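보낸 사람: Corina Vasiliu
받는 사람: 이로테로(Irotero) 기숙사 살림 메일링 리스트
제목: Re: 겨울 침구 정리, 무엇을 같이 빨아도 됩니까?

안녕하세요, 3층의 코리나입니다. 답장이 늦어서 죄송합니다. 한국어가 아직 서투르니 이상한 표현이 있으면 알려 주십시오.

Margarida Macedo 님이 쓰셨습니다:

> 여러분, 안녕하세요. 12월에 꺼낸 두꺼운 이불을 이제 넣고 싶습니다. 지하 세탁실의 큰 세탁기에 이불, 베갯잇, 빨간색 옷을 한 번에 넣어도 괜찮을까요? 작년에 제 흰 수건이 분홍색이 되어서 걱정됩니다. 그리고 보관 상자는 어디에 신청합니까?

마르가리다 님, 질문 두 개에 순서대로 대답하겠습니다.

첫째, 빨간색은 꼭 따로 빠십시오. 특히 진한 빨강은 처음 몇 번 빨 때 물이 빠질 수 있습니다. 저는 먼저 젖은 흰 천으로 안쪽을 살짝 문질러 봅니다. 천에 색이 묻으면 찬물에 혼자 빱니다. 묻지 않아도 크림색 베갯잇하고는 같이 넣지 않습니다. 파란 체크 이불은 베갯잇과 함께 빨아 본 적이 있는데 문제가 없었습니다. 다만 이불이 크면 세탁기 안에서 베갯잇이 이불 속에 말려 들어가서 잘 헹구어지지 않습니다. 그래서 지금은 이불만 혼자 넣습니다.

둘째, 상자는 사프타 코스타케 님께 신청하시면 됩니다. 창고 열쇠는 18호에 있습니다. 상자에 방 번호를 크게 써 주십시오. 지난번에 339호 상자가 다른 층으로 가서 이오누츠 라두 님이 저녁 내내 찾으셨습니다.

정리하는 순서도 물어보신 분이 계셔서 제 방법을 씁니다. 저는 모든 것을 침대 위에 펴 놓고 시작합니다. 빨간 것부터 골라내고, 주머니나 접힌 곳 안에 작은 물건이 없는지 손으로 만져 봅니다. 그다음에 베갯잇을 벗기고 마지막으로 이불을 접습니다. 이불은 길게 세 번 접고 나서 둥글게 말면 상자에 잘 들어갑니다. 완전히 마르지 않은 이불은 절대로 넣지 마십시오. 저는 건조대에서 이틀 말립니다.

세탁실의 건조대는 5개밖에 없으니 주말에는 이름을 적고 쓰시기 바랍니다. 세제는 각자 가지고 오셔야 합니다.

침대 위의 사진 두 장을 같이 보냅니다. 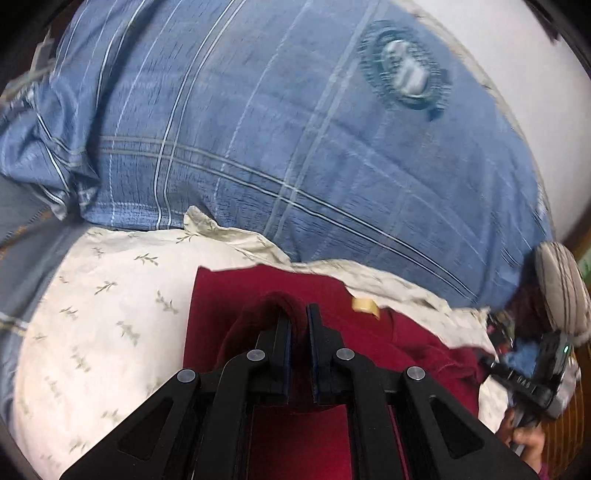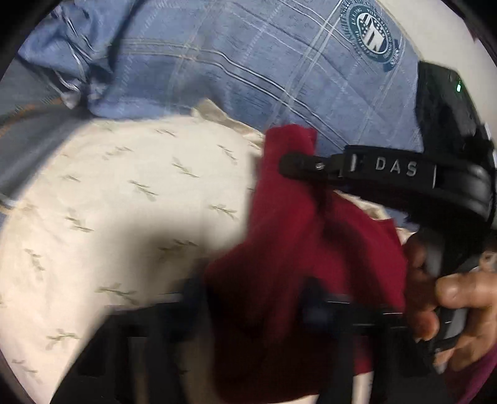 두 사진 모두: 파란 체크 이불, 잔잎 무늬의 크림색 천, 따로 빨 진한 빨간색 천.

발렌틴 도브레 님이 이불을 말 때 쓰는 끈을 가지고 계신다고 들었습니다. 남는 것이 있으면 저도 두 개 빌리고 싶습니다.

감사합니다.
코리나 바실리우 드림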